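Rapport d'avancement nº 2 à la Fondation Dromusura
Projet « Pharmacopée de quartier », atelier de Flasham
26 avril 2020

Madame, Monsieur,

Votre convention prévoit un rapport par semestre, « même en l'absence de faits saillants ». Nous avons eu des faits saillants. Nous aurions préféré un peu moins de faits et un peu plus de saillie, mais voici l'état des travaux.

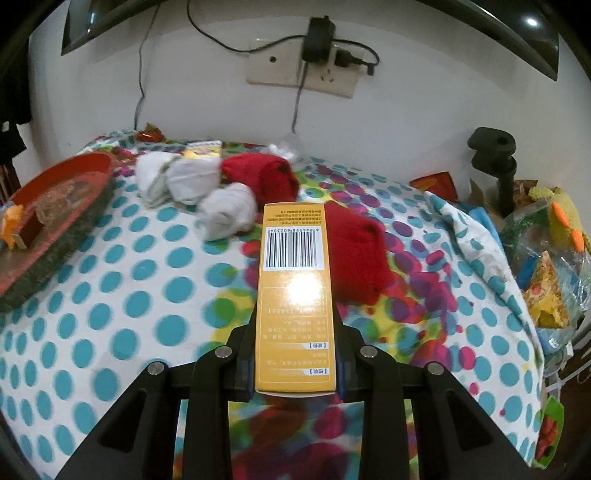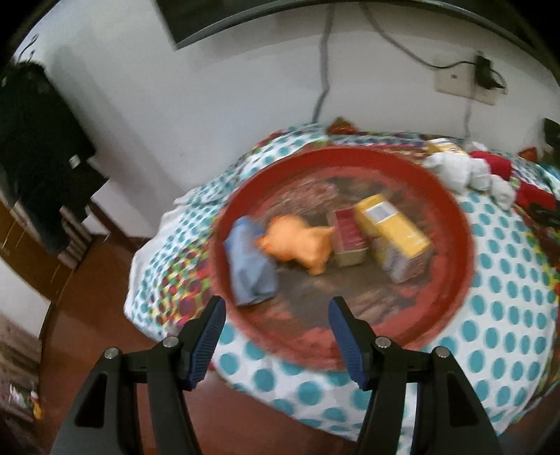
Rappel de l'objet : recueillir, traduire et publier un glossaire des remèdes domestiques en usage chez les habitants de Flasham et de Kurham, toutes langues confondues, du sirop de la grand-tante aux comprimés rapportés de voyage. Le glossaire doit paraître en ligne, avec une version imprimée pour les personnes qui, comme la moitié de notre équipe, ne retrouvent jamais leur mot de passe.

1. Collecte

La base contient à ce jour 2431 fiches. Le chiffre est flatteur et il convient de le dégonfler tout de suite : une part non négligeable concerne la tisane de thym, dont chaque famille possède la seule recette authentique. Nous avions d'abord fusionné ces fiches. Les protestations ont été telles que nous les avons séparées de nouveau, ce qui a occupé l'essentiel du mois de février. Le thym dispose maintenant de sa propre section, avec renvois.

Les entretiens à domicile sont suspendus depuis la mi-mars, comme à peu près tout. Nous sommes passés au téléphone. La qualité des récits n'en souffre pas, leur durée augmente. Une conversation prévue pour vingt minutes en prend volontiers soixante-dix, dont dix sur les remèdes. Le reste est archivé sous la rubrique « Divers », en pleine expansion.

2. Traduction

Les fiches existent en 18 langues ou variétés de langues, selon la définition que l'on retient. Nous n'en retiendrons aucune dans ce rapport, la dernière discussion à ce sujet s'étant terminée tard. Les notices en chinois, en portugais et en tamoul sont relues. Le polonais attend un relecteur. Le breton a été relu par deux personnes, qui sont arrivées à deux textes différents et les défendent l'une et l'autre par courrier.

Les rubriques imprimées sur les emballages (composition, aspect, conservation) se traduisent sans grande peine. Les usages réels sont plus rétifs. « Un peu le soir, si le temps est lourd » figure dans plusieurs fiches à la ligne « posologie ». Sur le conseil du pharmacien qui nous relit, cette ligne s'intitule désormais « habitudes déclarées », et un avertissement précède chaque page. L'avertissement est plus long que la page.

3. Déplacements

Le poste « véhicule » appelle un mot. La Honda achetée d'occasion à l'automne devait assurer la navette entre Flasham et Kurham. Elle l'a assurée dans le sens aller. Le garage de Kurham la garde depuis le début du confinement et nous assure qu'elle se porte bien. Les frais de carburant sont en conséquence très inférieurs aux prévisions, seule ligne du budget dont nous puissions dire autant.

4. Budget

Les dépenses de personnel sont conformes. L'impression est reportée, les crédits correspondants restent intacts. Le téléphone dépasse l'enveloppe prévue, voir le point 1. Nous demandons l'autorisation de virer le reliquat du carburant vers la ligne téléphone. Le formulaire de demande de virement exige une signature manuscrite et un tampon ; la signature est jointe, le tampon est resté dans la Honda.

5. Écarts par rapport au calendrier

La version en ligne était promise pour la fin mars. Elle fonctionne, à ceci près que la recherche ignore les accents et propose la fiche « mûre » à qui souhaite consulter le mur d'escalade des prestataires, page dont nous ne nous expliquons pas l'existence. Le développeur non plus. Correction en cours.

La journée publique de Kurham est repoussée à une date que nous ne nous risquerons pas à écrire. La salle est réservée « dès que possible », et le gérant nous a confirmé que nous étions premiers sur la liste, avec tous les autres.

6. Suite des travaux

D'ici à juin, nous comptons achever la relecture du polonais, trancher la question bretonne et livrer la maquette de la version imprimée. Nous souhaitons aussi relire la section thym une dernière fois, à froid. Le prochain rapport vous parviendra dans les délais prévus par la convention, accompagné des justificatifs téléphoniques et, si le garage rouvre, du tampon.

Veuillez agréer, Madame, Monsieur, nos salutations distinguées.

L'équipe de l'atelier de Flasham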